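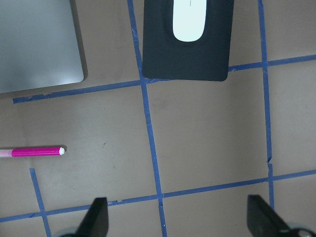 Hultach workroom: bench checklist
Completed by: Nerys Prothero
Date: August 27, 2018

1. Bench top clean and sound
Yes. Faint scuffs and smudges, no action.

2. Floor tape markings in place
Yes. Walkway line by the door was redone in July.

3. Bench tape flat, no loose ends
No. The blue tape is frayed in places and one of the strips on the right has a torn section. Small flaps at the ends could catch a sleeve. Replace the torn strip and trim the rest. Keep to the same layout even though the squares are uneven, as the Seseck job sheets refer to it.

4. Laptop and mouse clear of the marked squares
Laptop is in its corner. Mouse on its pad at the top, leave it there.

5. Pens and small items put away
No. Pink marker left out on the left-hand side. Return to pot at end of shift.

6. Mains leads checked
Yes. 2 extension leads tested, both passed. Labels need rewriting.

7. Fire exit clear
Yes.

8. First aid box stocked
Partly. Plasters down to 10, should be 20. Tyyne Mäkelä to order from Lorente with the gloves.

Items 3 and 5 to be rechecked by Tyyne. Item 8 stays open until the delivery is in.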